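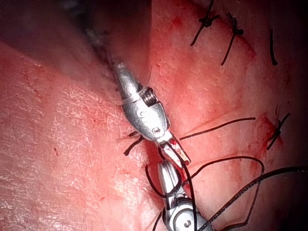 Chibuzor Adebisi 昨晚跟我讲,陪床的人要是第一晚没睡好,后面几天全家都得跟着乱套,所以别光想着给病人收拾包。我听完更慌了,干脆上来发帖问问大家。

陪家里老人住院做手术,到底要准备些什么?

Fredy Urrego 发表于 2025年10月25日

情况是这样的,我妈要做个腹部的手术,住 Sestholm 那边的医院,床位已经通知了,11月初入院。手术本身医生讲得挺清楚,风险啊、麻醉啊都签字前谈过一遍,这块我不问了,问也轮不到网上的人答。我头疼的是别的那些零零碎碎。

我是头一回陪床。我姐在外地,头两天能来,之后就剩我一个。我妈这个人呢,平时特别要强,住院通知下来以后第一件事是把冰箱里的肉全炖了,说怕我没饭吃,拦都拦不住。她还想带自己的枕头、自己的被子、一个保温壶、一个小电锅(!),我说人家病房不让用电锅,她说那就偷偷用。为了这个电锅我们俩已经吵了两回。

我想问的大概这么几样:

陪床到底睡什么?医院说可以租折叠椅,但我在网上看到有人推荐 Fenard 的折叠床,不知道病房里摆不摆得开。我个子高,怕租来的椅子腿伸不直。

衣服怎么带?她习惯穿套头的睡衣,我总觉得做完手术套头的不好穿,可她嫌开衫的难看。

亲戚来看要不要挡一挡?我舅舅那边人多,已经在群里约着要一块儿来了,我妈嘴上说别来,心里又怕人家不来。

还有就是家里那只猫,十四岁了,平时只认我妈。我住得不近,来回一趟要45分钟,早晚都跑一趟的话病房那边又没人。寄养吧怕它不吃饭。

先谢谢各位,写得有点乱,想到哪写到哪。

---

Stamatopoulos

去年我爸住院我陪了6天,后来我岳母又住了一次,两边医院规矩差得挺多,所以先说一句:入院之前打个电话到病区护士站问清楚,别打总机,总机啥也不知道。问的时候拿张纸记下来,能不能自带折叠床、白天要不要收起来、陪护证几张、换人要不要重新登记。我当时就没问换人的事,我弟弟大老远过来接班,在楼下站了老半天进不去,气得他差点回家。

睡的东西我投租的一票。自带的床舒服是舒服,可每天早上查房前都得折好塞起来,邻床家属的东西也往那边堆,挤来挤去的,为这个拌嘴的我见过好几回。你怕腿伸不直,可以带个轻便的小凳子接在下面,再带条厚点的毯子,病房后半夜真的冷!我第一晚就盖了件外套,第二天嗓子直接哑了。眼罩和耳塞一定要带,隔壁床大爷的呼噜我到现在还记得那个调子。

睡衣听我的,前开扣的,买大一号。老太太嫌难看,你就带她自己去挑,让她挑颜色。我岳母当初也是死活不要,后来自己在店里看中一件小碎花的,出院了还在穿,买菜都穿着去。裤子要松紧带宽的那种,别勒肚子。拖鞋带防滑的,带后跟更好,光脚伸进去的那种走路容易踢掉。

充电线要长的,长的,长的。插座永远在你够不着的地方。我带的线只有一小截,每次打电话都得蹲在墙角跟人说话,像做贼一样。

电锅就别带了吧,真的。病房里大功率的东西一般都不让用,被收走了老太太更不高兴。保温壶可以带。不过吃什么喝什么、什么时候能吃,一定要等医生护士发话,家里炖的汤再香也先放冰箱。我姑姑就是心疼我爸,偷偷喂了两口,被护士当面说了一顿,她委屈得在走廊里抹眼泪,最后还得我去哄。

对了,现金带一点。楼下停车场那个机器时好时坏,我有一回卡在出口,后面喇叭响成一片。

---

阿豆妈妈

楼上说得很全了,我补充亲戚和猫这两块,这两块我有血泪经验哈哈。

亲戚这个事,千万别让你妈自己去挡,她挡不住的,人家一客气她就说"来吧来吧",然后人来了她又撑着坐起来陪聊,等人走了累得话都说不出来。你来当这个恶人。我当时是在家族群里发了一段话,大意是医院管得严,探视得排时间,麻烦大家先跟我说一声,每次来两个人,待15分钟就好,等回家了再热热闹闹聚。发完确实有个表姨不高兴,私下跟人说我架子大,过年见面还阴阳怪气了两句。那又怎样嘛,我妈那几天睡得好好的。

你舅舅那边人多的话,可以让一个人当代表,消息你只跟这一个人说,由他往下传。不然你一天要接十几个电话,每个都从头讲起,讲到后来自己都觉得像在背课文。我还有个偷懒的办法,每天傍晚发一条固定的:今天吃了什么、下没下床、心情好不好。大家看了就放心,也不追着问了。

水果篮和花提前说别送。花好多病房不让进,水果最后全是陪床的人吃,我那阵子吃橙子吃到看见就反胃。真想表示一下的,请他们帮你干点实在的活,比如送一顿热饭给你,或者替你守一个下午让你回去洗澡。我有个堂弟平时吊儿郎当的,那次天天下班绕过来给我送饭,我对他印象大改。

猫的话,十四岁又认人,我不太建议寄养。换地方对老猫挺折腾的。能不能找一个住得近的邻居,或者请上门喂养?我们小区有个 Rivwood 的上门服务,一次18块,会拍小视频发过来,我家那只一开始躲床底,第三天就出来蹭人家裤腿了,没良心的。你趁你妈还没住进去,先请人来家里两三回,你妈在场,让猫熟悉熟悉那个人的味道。再把你妈穿过没洗的旧毛衣留在猫窝里,别洗啊,千万别洗。老猫如果一整天不怎么吃东西就赶紧联系兽医,别拖着等你妈出院再说,平时看病的那家电话贴冰箱上,让上门的人也看得到。

视频你可以放给你妈看。我妈住院那会儿谁的话都不听,就听猫的,我说猫等你回家呢,她才肯下床多走几步(护士让走的,不是我逼的)。

最后说你自己。你姐头两天能来,那两天你别硬陪着一起熬,跟她轮流,晚上回去一个。后面只剩你一个人的时候才是最耗人的。白天她打盹你也打盹,别刷手机。我那次就是刷手机刷的,回家以后自己躺了一个周末,饭还是我妈给我做的,说起来真丢人。

---

南门老刘

医院旁边有没有超市先看一下,有的话什么都不用带,脸盆毛巾纸巾楼下全有,比家里带方便,走的时候扔了也不心疼。我就带了个手机进去的。

另外停车别停医院里面,贵。停对面商场。

---

相关提问

病房里的折叠椅可以提前预约吗
老人出院回家第一周,家里要怎么收拾
兄弟姐妹轮流陪护,怎么排班才不吵架
老年猫主人不在家时不肯吃饭
探望病人送什么比较实用
住院期间的发票和单据怎么整理
Sestholm 附近可以短租的地方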